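Six weeks with the two-arm cell at Sestach. Some notes from the packing side, for anyone whose floor is about to get one.

1/ I've been on the sample bench for eight years. My job was setting out cups and cans for tasting kits, then boxing them.

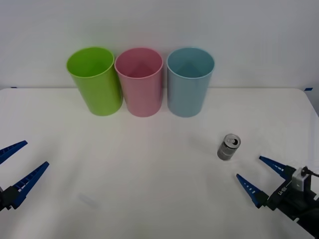
2/ On a good shift three of us did 500 kits between us. The arms are slower per kit, but they keep going through lunch and both breaks, so the daily number comes out higher. Last week's total was 2,458.

3/ None of us lost a job. Two of us moved. One went to receiving, one to labels. I stayed with the cell and my title changed to operator – my pay went up one step in November's schedule, and I have that in writing. Get it in writing.

4/ The work is different. I used to be on my feet lifting all day. Now I watch, clear faults, refill, and log every stop. My shoulder is better. My eyes are tired by the end.

5/ Cups are easy for it. Cans were the hard part in training. Zallum, who installed the cell, had us send them every failed pick for 2 weeks.

6/ What I miss is talking. With three people at a bench you talk. With a cell you stand outside the line on the floor and the next person is across the aisle.

7/ Management likes to quote the 98 percent pick rate. Fine, but the other picks are my day. Ask who handles the misses and whether that time is in the staffing plan. Ours wasn't at first. We raised it, and now there's a second operator on the late shift.

8/ The Grilar plant gets theirs next. If you work there, ask for the training before the arms arrive. We got ours after, and the first few days were rough.

9/ Replies are open. I can answer on shifts, pay steps and the fault log. I can't share the contract.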